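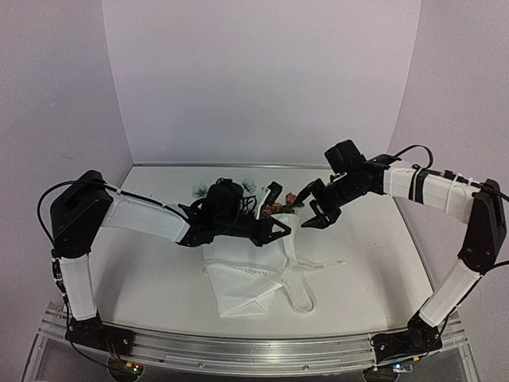

White bouquet wrapper, white tabletop.

Bouquet wrapping, notes to date

I have been wrapping flowers for the Tesosia market table since November and keep answering the same questions by email, so the working notes go up here. They cover hand-tied bunches in a flat wrap and in a ready-made wrapper. Vases, boxes and anything involving foam are a separate subject and I don't know enough about it.

Stem length first. I cut to 35 cm from the binding point to the base, then trim again after tying. Cutting everything to one length before tying doesn't work, as the stems sit at different angles once they are spiralled and the outside ones come up short. Strip all leaves below the binding point. Any leaf left inside the wrapper goes slimy in a day and you can smell it when the paper comes off.

Tie with twine or a wide rubber band. Twine looks better and slips more. I use a band on tulips and anything else with a soft stem, and go over it with ribbon at the end. The band should go over two stems, around the bunch, and back over two more on the opposite side. If the bunch turns in the band when you hold the heads still, it needs another pass.

Ready-made wrappers. These are the cone or sleeve type, wide at the top and narrow at the base. The opening needs to be held apart while the stems go in, and most of the damage happens at that point. Petals catch on the top edge. What works for me is laying the wrapper flat with the opening towards me, lifting the upper layer with the left hand, and sliding the bunch in stems first with the right hand around the binding point. Push until the lowest flower heads clear the rim, then stop. Pulling it back out by the heads will cost you petals. If it has gone in too far, push from the stem end.

Standing the wrapper upright in a jug and dropping the bunch in is faster, and Baltasar Zúñiga does it that way all day without trouble. I get about half of them crooked.

White wrappers are less forgiving than kraft. Pollen shows, wet thumbprints show, and a fold made in the wrong place stays visible after it has been pressed out. Lilies should have the anthers removed before they go anywhere near one. I wipe the table between bunches, even when it looks clean. A white wrapper on a white table has one other drawback: the edges are hard to find by eye, particularly under flat overhead light. I have cut into a second layer twice for this reason. A dark towel under the work fixes it, or a sheet of grey card if you don't want lint.

Flat wrap. Two sheets, the inner one lighter than the outer. Lay the outer sheet as a diamond, lay the inner one over it a few centimetres off centre so both points show, and place the bunch with the heads just below the top points. Fold the bottom point up over the stem ends, then the left side across, then the right. Right-handed people tend to pull the right side tighter, and the bouquet leans. Hold the left fold down with the forearm while you bring the other one over. Tape inside the overlap where it won't be seen, ribbon over the binding point.

Zsófia Balogh asked whether tissue is needed at all. With a heavy outer sheet, no. With a thin one, the stems wear through at the bottom corner, and one sheet of tissue folded in three at the base prevents it.

Moisture. A damp paper towel around the cut ends, then a small plastic bag, then a band over the bag. Squeeze the towel out first. If it drips it will run down inside the wrapper and soften the bottom seam. Wrapped this way the bunches I tested at home were fine for five hours out of direct sun. At six, the hydrangeas had begun to droop and the rest had not. Hydrangeas go in a bucket now until somebody wants one.

Storage. I bought 1000 wrappers in one order from Rillusero, which was too many for the cupboard I have. They should be kept flat, in the original carton, off the floor. Rolled ones take on a curl and won't lie down for filling. The opened ones at the top of the stack pick up dust along the fold, so I keep a sheet of cardboard over them. Patricio Benítez stores his on edge between two boards — same result, smaller footprint.

Ribbon lengths and the bow Etelka Tóth showed me are still to be written up. I have the measurements on the back of an invoice and will add them once I have checked them against a larger bunch.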